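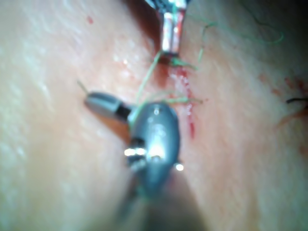 Wrist view: how much loose thread is too much in a suturing demo?

Asked by Efraín Alvarado, March 25, 2022

We are recording teleoperated suturing on pads for imitation learning. We have 688 episodes so far, most of them one throw each, with a wrist camera and a fixed overhead camera. The frame I attached is from the wrist. The green thread goes between the two instruments, but there is also a long loop lying off to the upper right, and the instrument body sits right over the lower part of the red line.

My labeler wants to drop every episode where slack thread is showing. That would cost us a lot of data. Do I keep these or not? And does it matter that the near instrument is out of focus and covers so much of the view?

3 answers

Aušra Ramanauskas
Keep them. Slack thread is normal, and the policy will run into it the first time you deploy. If you only train on tidy thread you get a model that stalls when a loop drifts across the work. We made that mistake in February with a set we had filtered by hand and had to put 40 episodes back in.

What I would drop is episodes where the operator lost track of the thread and pulled on the wrong segment. You can't tell that from one frame. Play the clip, and check the gripper command against the motion of the thread.

In your frame I'd be more careful about the labels. There is a small tuft with frayed ends just under the tip of the upper instrument, and the faint piece crossing the incision to the right is almost see-through. Two labelers will trace that differently. Give them an "unsure" class and mask it out of the loss.

As for the near instrument, leave it in. It is in the same part of the view whenever the camera is fixed to the wrist, and the model learns to ignore it. Don't crop it, or you lose the jaw too.

Huw Yorath
just get more data

Eirlys Lloyd
Agree with Aušra on keeping the slack. Two things to add.

The left side of your pad is washed out and the upper right corner is dark. Lock exposure before each session and write the value into the episode metadata. Auto exposure shifts when the metal catches the light, and then pale thread goes missing for a few frames at a time.

Also, split train and validation by pad, never by episode. We had 26 pads and split by episode at first. The scores looked great and meant nothing — the model had seen the same marks on the same pads in training.

Comment from Efraín Alvarado: Thanks. Exposure was on auto, so that's fixed now. Do you resync the overhead camera every session too?

Comment from Eirlys Lloyd: Yes, every session. Ours drifted by 4 frames over a long one.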